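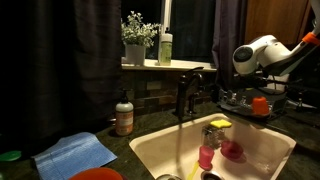 One buyer in Rutstead wrote in that the old spout dripped all night and that a new cartridge stopped it in the time it takes to boil an egg. Another asked whether the same part fits the two-handle models. It does not. Please check your faucet before you order.

Clavex 28 Replacement Cartridge
Sold by Clikorora Plumbing Parts
Item no. 369

Ceramic disc cartridge for single-handle kitchen faucets. Fits all Madigan single-handle kitchen models with a threaded bonnet nut. Does not fit bath or shower valves.

Details
Body diameter: 28 mm
Discs: ceramic
Seals: two base seals, fitted
In the box: cartridge, spare seal set, packet of silicone grease, instruction sheet
Warranty: 5 years on the discs, 1 year on the seals

Fitting
Shut off both supply valves under the sink and open the handle to drain the line. Put the stopper in the drain so small screws stay out of it. Remove the handle, unscrew the bonnet nut and pull the old cartridge straight up. Wipe out the seat with a soft cloth. Line up the two pins on the new cartridge with the holes in the valve body, press down and tighten the nut by hand, then a quarter turn with a wrench. Turn the water back on slowly.

If the flow is weak afterward, unscrew the aerator and rinse it. Grit often comes loose during the job.

Price and shipping
$13 each. Orders placed before noon ship the same day, except Sunday. Unused cartridges can be returned in the original box. Opened seal sets cannot be returned.

Related items
Bonnet nut wrench
Aerator kit, coarse and fine thread
Madigan handle screw set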